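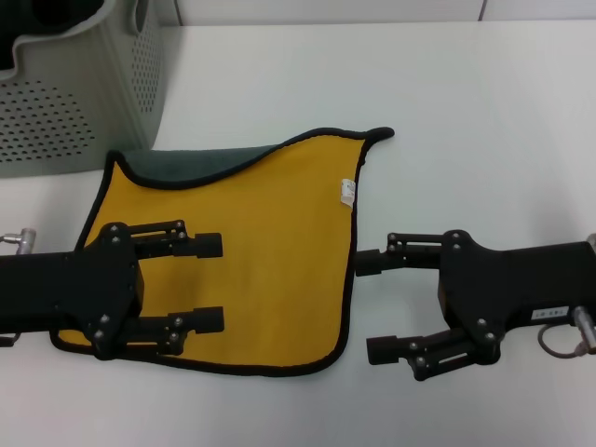
Kurniawati Mandagi replied that before anyone could advise on folding, it would help to know whether the covers were being put away for the season or only until the next wash. The question has been amended accordingly.

Question
Folding piped cloth covers so that the edging stays flat
Posted 2019-10-16 in Laundry and Linens

Our residence hall keeps a stock of mustard-yellow cloths with black piping and a darker underside. They are laundered on site, brought to a white table next to the laundry basket, and folded there before going into the linen cupboard. They will be stored until February. The present method is to fold each cloth in half twice, and the piping comes out of storage with a hard bend at every corner. The corners also tend to curl up while the cloth is being laid out, which makes it difficult to line up the edges. Is there an accepted way of folding an item of this kind? Please also advise whether the care labels may be removed, as they hang outside the border and look untidy on the shelf.
– Marlina Hutapea, Beten Residence

2 answers

Dušan Charvát
Accepted by the person asking

The difficulty lies in the piping. Piping contains a cord, and a cord that is bent sharply under weight will keep the bend. I would recommend folding in thirds and keeping the folds soft.

Lay the cloth with the darker side down. Smooth it from the center toward the edges with the flat of the hand. Where a corner stands up or turns over, open it fully and hold it for a moment before going on; pulling at the tip will only stretch the binding. Bring one side in by a third, then the other side over it, so that the two piped edges lie next to each other and do not sit one on top of the other. A difference of a finger's width is enough. Then roll the strip loosely from one end.

Rolled cloths should be stored in a single layer where space allows. If they must be stacked, place the heavier items at the bottom of the cupboard. At Prosholm we kept table linen in this manner for 19 years and replaced very little of it on account of the edging.

Please do not remove the care labels. Staff change, and the label is the only washing instruction that stays with the item. Turn the label under before the first fold and it will not show.

An existing bend can usually be eased with a cool iron through a damp pressing cloth – check the label first.

Qistina Mandagi

We just fold ours in half and put them in a drawer. The creases drop out after a day on the table. If you are worried about the corners, use clothespins.

Comment from Bayu Setiawan: Clothespins leave marks of their own on padded edging. I would not use them for storage over several months.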